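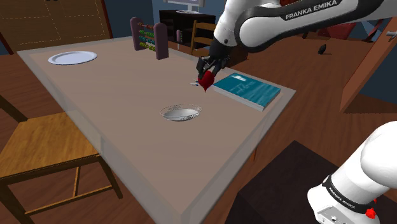 Robot arm and table, computer rendering.

June
By Ourania Papadakis, Honorary Secretary

GRELLVILLE CRICKET CLUB
Minutes of the General Committee meeting held in the pavilion at 7.15 pm

Present: Anastasia Bakalis (Chair), Prasanna Talukder (First XI captain), Styliani Kokkinos (Fixtures and Grounds), Ourania Papadakis (Secretary, minutes).
Apologies: Eftychia Triantafyllou (Juniors).

1. Minutes of the previous meeting
The minutes were agreed as a correct record, subject to one amendment. Under item 6, "the Second XI" should read "the Sunday XI". The Chair signed the amended copy.

2. Matters arising
The sightscreen at the road end has been repaired and repainted. The wheel on the north side still catches on the boundary rope and Ms Kokkinos will look at it before the next home match.
The letter to Prevgate Cricket Club about the abandoned fixture has been answered. Prevgate accept that the points should be shared. The league has been told.

3. Captain's report
Mr Talukder reported that the First XI had won four and lost three of its league matches, with one abandoned. The batting had been sound down to number six. The bowling was short of a second spinner and he asked that Sunday players be considered on form when the side is picked.
The away match at Cirkard was lost by 21 runs. Mr Talukder wished it minuted that the umpires had handled a difficult afternoon well, and that the conduct of both sides was good.
Late withdrawals remain a problem. It was agreed that players must tell their captain by 8 pm two evenings before a match if they are not available. The rule will be put on the noticeboard and sent to all playing members.

4. Fixtures and grounds
Ms Kokkinos reported that the square had come through the dry spell fairly well. Pitches three and four will be rested until the end of the month. The outfield was cut twice a week in May and this will continue.
The heavy roller is due for service. One quotation has been received, for £260, to include new scrapers. Approved.
Rallis Cricket Club have asked to bring forward the start of the return fixture to 12.30 pm. Agreed, provided that tea can be taken between innings as usual.
The covers were discussed at some length. The present set lets in water along two seams and has been patched several times. Ms Kokkinos favoured replacement before next season – the Chair felt that a further repair should be priced first. It was resolved to obtain prices for both and to return to the matter at the next meeting.

5. Finance
The Chair presented the accounts to the end of May. The balance in the current account stood at £3758. Match fees were up to date for the First XI and in arrears for the Sunday XI. The Sunday captain will be asked to collect what is owed.
It was resolved to move £2000 to the ground reserve.

6. Juniors
A written report from Ms Triantafyllou was taken as read. The under-13 side has reached the second round of the cup and will play at home. Parents have asked whether the nets can be used on the evening before the match. Agreed, if the adult session is finished by 6.30 pm.
Two more junior helmets are needed in the smaller size. Approved.

7. Selection
Proposed by Mr Talukder and seconded by Ms Kokkinos, that the selection meeting be held in the pavilion after practice and no longer by telephone. Carried without a vote.

8. Any other business
The scorebox key has been missing since the Cirkard return of last season. A new lock will be fitted and the Secretary will hold the spare key.
The Chair thanked those who had prepared teas.

The meeting closed at 8.50 pm. The next meeting will be held in the pavilion in July at 7.15 pm.

Comments

outfieldandy
Is the 8 pm rule for the Sunday side as well? It only says "their captain".

O. Papadakis
Yes, all sides.

Midwicket M
Please replace the covers. They have been patched every year I have played here and the bowler's run-up is always a bog afterwards.

Parent of an U13
Thank you for the nets. Could somebody confirm what time the cup match starts?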